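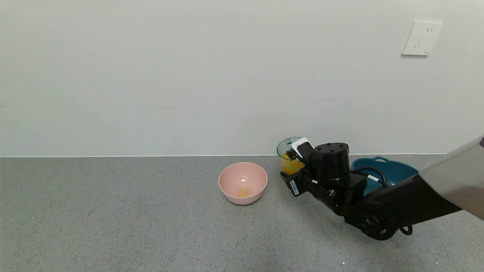
Líquidos: a parte das regras que quase todo mundo pula

Quando comecei a escrever sobre robôs domésticos, eu achava que a norma interna de um laboratório seria leitura para dormir. Aí me passaram a da Gralteo, versão de 3 de janeiro de 2023, e eu grudei na seção de líquidos!

A primeira regra é quase caseira: copo de vidro nunca passa de dois terços de suco, e a garra fecha devagar, sempre com o mesmo limite de força. Na Brelden eles vão além e pedem 50 repetições com água antes de qualquer coisa que manche ou grude (suco de laranja, adivinhe, está no topo da lista). Eu acho exagero – mas também nunca precisei limpar um punho robótico melado.

Depois vem a arrumação. Tigela e copo ficam perto da parede, e o espaço diante dos dedos fica livre para a aproximação.
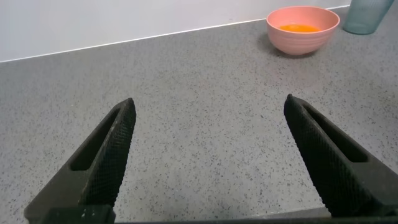

Gosto dessa regra porque ela vale até para a minha cozinha, onde eu vivo esbarrando em tudo. Já a dos cabos me pareceu frouxa: o texto manda "verificar a folga" e não diz quanto. A Hamel, que revisou o documento em agosto, sugeriu conferir a cada 8 tentativas, com o braço parado. Eu assinaria embaixo, e ainda pediria uma linha sobre quem pode apertar o botão de emergência – no meu mundo ideal, qualquer pessoa na sala.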